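How a Gripper Learns to Pick Up Fruit, and What That Means for the People Who Pack It

Have you ever eaten a clementine straight out of a lunch box and wondered how it got there? Somebody had to lift it out of a crate and set it down with the other fruit, and they had to do it without squashing anything. At the Witlow packing house in Foltport, people have been doing that by hand for a very long time, and they are wonderfully good at it. A busy day there means 4,000 pieces of fruit, and now some of the lifting is being handed over to machines.

Now, your hand is a clever thing. When you reach for a peach, your fingers slow down all by themselves, and your skin tells you when you've squeezed enough. A robot doesn't start out knowing any of that. So before the robot arms go to work, people pick up fruit themselves, using grippers they hold in their hands, and the grippers keep a record of how each lift was done. They practice on all sorts of fruit, big and small, smooth and fuzzy, because a lime and a kiwi don't want to be held the same way!
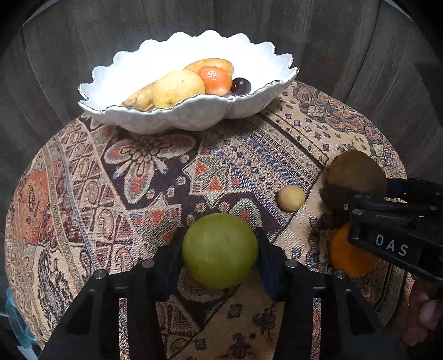
The packers turned out to be the best teachers, which makes sense when you think about it. Piret Kütt has packed fruit at Witlow for 30 years, and she can tell a soft plum from a firm one with her eyes closed (she has done it on a bet, and won a sandwich). These days she spends her mornings with a gripper in each hand, lifting, moving and letting go, over and over, and her afternoons on the packing line with everybody else. She told us her first try felt like eating soup with garden shears, but that by the second week she had stopped thinking about it.

So what changes for everyone else? Quite a lot, really. Reaching and bending all day makes shoulders and backs sore, and the robots will do the most tiring part of that. But somebody still has to notice a bruise or a funny smell, and somebody has to come running when a robot gets stuck with a lemon in its fingers. Those are new jobs, and people have to learn them, just the way you learned to ride a bike, with a few wobbles along the way.

Not everyone is happy about it, and that's worth knowing too. Some of the packers worry that there will be fewer jobs when the robots get faster. Witlow has promised that all 8 people on the fruit line will keep their places through July, and after that there will be another meeting to talk it over.
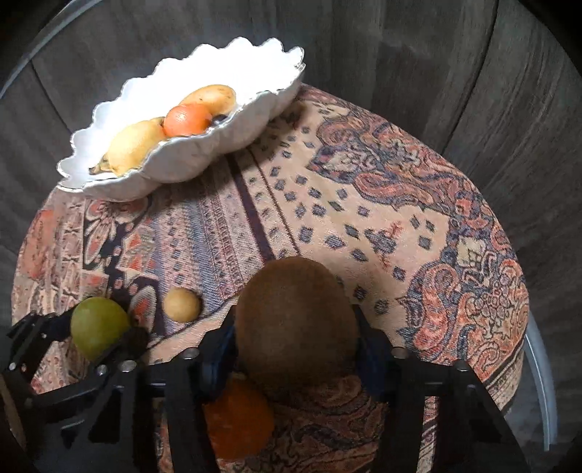 Suha Smadi would like that promise to be longer. July comes quickly, she says, and she wants the packers to be in the room when the next plan is made, with time to ask questions and get real answers. She doesn't mind the robots so much. She'd be glad to never lift another heavy crate, but she likes working beside her friends and would miss the talking if the line got too quiet.

If you know a grown-up who works with machines, you could ask them what their job was like before the machines came, and which parts they were happy to give away.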